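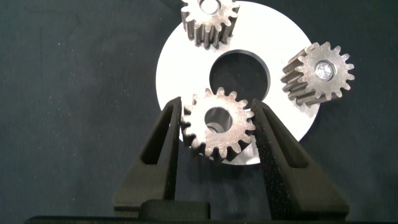
I've spent most of the summer on the grasp planner for Saklow, our little gear assembly stack, and I'm finally happy enough with it to put up a gallery page! The planner used to love flat, smooth sides and would panic at anything with teeth. Now it scores a pair of contact patches on opposite sides of the rim and lets the fingers settle wherever the teeth allow, so you get a grip like this one, left and right on the toothed edges with the bore left open between them. The white disc did wonders for segmentation too (dull bronze metal on bright white, lovely), although the gear hanging over the rim onto the dark cloth is still the sort of pose I have to watch, as my old mask code liked to chop a part in two right where the background changes.

The pose estimator is Nillitz, version 3, and it was trained on 821 labeled wrist views. I drew the outlines by hand and I'm never doing that again. Tilt was the hard part! A gear lying face-on is easy, but lean it over and the fit can slip by one tooth and still look great on paper. My fix was to keep 20 candidate poses alive until the fingers close, then let the finger width throw out the bad ones. Next up is the meshing search, and after that I want to clean up the log viewer, which is a mess.

Last updated August 29, 2024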